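**Berry print tablecloth – keep it on the craft table or not?**
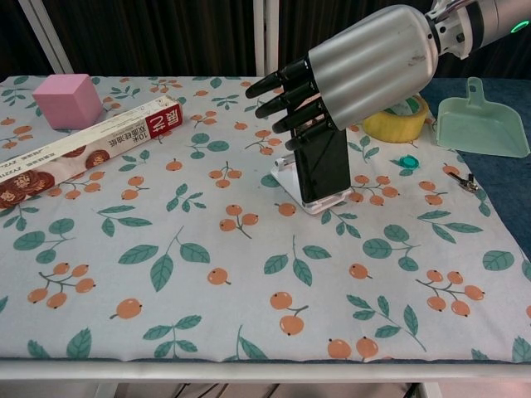 **follstead_annelore:** I've been sewing and wrapping little parcels at the same table since February, and I finally gave in and covered it, mostly to save the top from my glue habit. I picked a pale cloth with small orange berries and teal-green leaves, and I love it more than I should – it makes me want to sit down and start something. My trouble is finding things. Big items are fine, the pink foam cube and the long cardboard box stand out nicely and so does the black phone on its white stand, but pins and orange thread just vanish into the berries! Would you go plain?

**binh_g:** Plain, every time. I did 122 felt ornaments on a patterned cloth one winter and I was still finding pins in it at Easter.

**Britt-Marie N:** Oh, I have to disagree with Bình, and I say that fondly. A plain cloth shows every drip and crumb, and a cheerful one gets you to the table on a gray morning. Keep the berries and put a plain tray down for the small stuff.

**kirsten_h:** Is it cotton or the wipeable kind? I'd worry about the phone stand sliding if it's slick.

**follstead_annelore:** Cotton, Kirsten, and the stand stays put (I prop it up to follow patterns). Britt-Marie, I do have 2 old baking trays I could use.

**binh_g:** A tray I can live with. Still wouldn't want to cut on it, though – the cloth creeps under the ruler.

**Britt-Marie N:** Well, yes, fold it back for cutting. I'll give you that one.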